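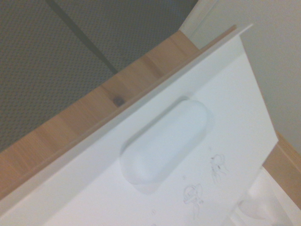 Wrist camera view: a drawer front with a recessed handle, set at an angle to the camera.

Finding a recessed handle and checking the pull before closing the gripper

This guide explains how to set up and tune the handle-finding step in the Cedar perception package, and how to pass its result to the Condix motion planner. It is written for users who have a working arm, a wrist camera and a fixed camera, and who have already completed the hand-eye calibration guide. It covers recessed pulls only. Bar handles and knobs are handled by a different detector and are described on their own page.

The guide was prepared by the Chauhan group for users of the shared manipulation bench. Questions about the text should be sent to Renu Yadav.

Before you start

You will need the following:

A calibrated wrist camera publishing colour images and, where the camera supports it, depth.
A fixed camera whose pose is known in the arm base coordinates.
Cedar installed in the same environment as Condix. The two packages share a message format and must be built together.
A saved rest pose from which the arm can reach the front of the furniture without crossing the table.

Start the arm driver first, then the cameras, then Cedar. Condix will start without Cedar but will report an empty target list until the first detection arrives.

Why recessed pulls need their own detector

A bar handle stands clear of the panel and gives a strong step in the depth image. A recessed pull does not. It is often moulded in the same material as the panel around it, and what separates the two in a colour image may be no more than soft shading at the rim. A white oval recess in a matt white panel, as in the wrist view at the head of this guide, offers very little colour contrast at any point.

Cedar therefore looks for the pull in two stages. It first finds the panel, using its long straight edges, and then searches for a closed, rounded outline inside the panel. Searching the whole image for ovals was tried in earlier releases and gave too many false results. Knots in pine are round and dark, and a knot will usually score higher than a pale recess if the search is not limited to the panel.

Step 1. Set the panel search

Open the detector settings file and find the section headed panel. Three settings matter.

min_edge_length is the shortest line, in pixels, that Cedar will accept as a panel edge. The supplied value is 170. Lower it if the camera sees only part of the panel. If it is set very low, wood grain will be accepted as an edge.

allow_rotation must be on for any wrist camera. With this setting off, Cedar expects the top edge of the panel to be level in the image. That is seldom true from the wrist, where a drawer may appear on a steep diagonal.

panel_tone tells Cedar whether the panel is lighter or darker than the material next to it. For a white front against pine, choose lighter.

Save the file and run the panel stage on its own with this command:

cedar detect --stage panel --source wrist --show

A green outline should follow the edges of the panel. Move the arm by hand guiding through several poses and watch whether the outline stays with the panel. If it jumps to a wooden strip, raise min_edge_length in small amounts until it settles.

Step 2. Set the recess search

The section headed recess controls the second stage. Cedar takes the area inside the panel outline, removes slow changes in brightness, and looks for a closed curve in what remains.

rim_contrast is the smallest change in grey level that counts as a rim. The supplied value suits a recess with clear shading. For white on white, reduce it one unit at a time. Do not reduce it further than is needed to obtain a steady outline.

min_area removes small closed shapes. The supplied value is 415 square pixels. Pencil marks, smudges and labels on a panel can form closed curves of their own, and a drawn figure with a round head is a typical case. These are nearly always smaller than the pull, so the area limit is the correct way to exclude them. Do not attempt to exclude them by raising rim_contrast, as this will lose the pull first.

axis_ratio sets how long the outline must be compared with its width. Set this to match the pull. An elongated oval should not be given a ratio close to one.

Run the second stage:

cedar detect --stage recess --source wrist --show

The display draws the outline, its centre and its long axis. The long axis is the value that Condix uses to turn the gripper, so it deserves more attention than the centre. If the axis swings while the arm is still, the outline is probably broken at one end. A shadow at the lower end of a pull is a common cause. Turn on close_gaps and run the stage again.

Step 3. Confirm the result from more than one pose

A single detection must not be sent to the planner. Cedar can hold back its result until detections from separate arm poses agree in base coordinates. Set confirm_views to 2 or more. The arm will then make a short sideways move between views, and this move must be free of obstacles.

If the views disagree by more than the permitted distance, Cedar reports the status UNCONFIRMED and Condix will refuse to plan. In most cases the fault lies in the hand-eye calibration and the detector settings should be left alone. Repeat the calibration check before changing anything else.

Step 4. Add the fixed camera

The wrist camera cannot see the arm links or most of the table. Condix uses the fixed camera to build the obstacle map that keeps the arm clear of objects nearby.

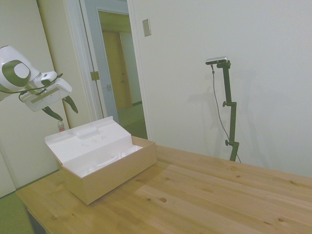
Page last changed: May 2, 2024

Every object standing on the table should be in the obstacle map before a pull is planned. An open box with its lid folded back is a useful test item. The lid is thin, tilted and taller than the box walls, and it may be missing from a map built from one viewpoint. It may also hide smaller items behind it. A clear plastic bottle is harder still, as depth cameras often return no reading from transparent material. Where such items must remain on the table, enter them by hand with the add-box command:

condix map add-box --name bottle --from-pointer

Camera stands must be entered in the same way. Include the cable where it hangs clear of the pole, and allow a margin for it. The margin is set with cable_margin and is given in millimetres. The bench value is 20.

To view the finished map, run:

condix map show --with-arm

Compare the map with the table itself. Any object on the table that has no matching shape in the map should be added before you continue.

Step 5. Plan the approach

Condix divides a pull into an approach, an insertion and a withdrawal. The approach brings the fingertips to a point in front of the recess, with the gripper turned to suit the long axis. The insertion moves the fingertips into the recess along the panel normal. The withdrawal moves them back along the same line, with the drawer.

Request a plan without moving the arm:

condix plan pull --target cedar/latest --dry-run

The report lists the closest distance between the arm and any mapped obstacle for each part of the motion. Read all of the values. A plan may have ample space during the approach and very little during the withdrawal, when the elbow moves back over the table.

If the plan is acceptable, run it at reduced speed with the stop button in hand. Use the option --pause-before-insert for the first run on any new piece of furniture. The arm will halt in front of the recess and wait for a key press, which allows the finger position to be checked by eye.

Step 6. Check that the drawer has moved

The withdrawal can finish normally even when the fingers have slipped out of the recess. Condix does not treat a completed motion as a completed pull. It asks Cedar to find the panel again and compares the new panel plane with the one stored before the approach. If the plane has moved by less than min_travel, the status is NO_MOTION and the pull is not repeated automatically.

Users who have forced the automatic repeat through a script are asked to remove it. Repeated attempts with a shallow grip mark the rim of the pull and wear the fingertips.

Common faults

Panel outline correct, no recess found. Reduce rim_contrast. Check that exposure is fixed, as automatic exposure tends to flatten shading on a bright white panel.

Recess found on a wooden part. The panel stage has accepted the wrong area. Return to Step 1 and check panel_tone.

Outline correct, gripper turned a quarter turn from the expected angle. The finger axis is set wrongly in the Condix tool file. Edit the tool file only. Changing the axis in Cedar will correct this fault and cause another in the withdrawal.

Target drops out as the arm comes close. The panel edges have left the image. Set hold_last_panel to on, which keeps the confirmed panel during the last part of the approach.

Two recesses reported. A second drawer is partly in view. Cedar ranks targets by how much of the outline is visible, and the complete one will normally be first. To fix the choice, name the drawer in the Grisden furniture file and pass that name with --target.

Saving your settings

Settings that work for one piece of furniture should be saved under its name:

cedar settings save --name drawer_white_oval

Saved settings are kept in the shared folder and can be read by all bench users. Please do not overwrite a file created by someone else. The shared folder is cleared of unused files each March, and files marked keep are left in place.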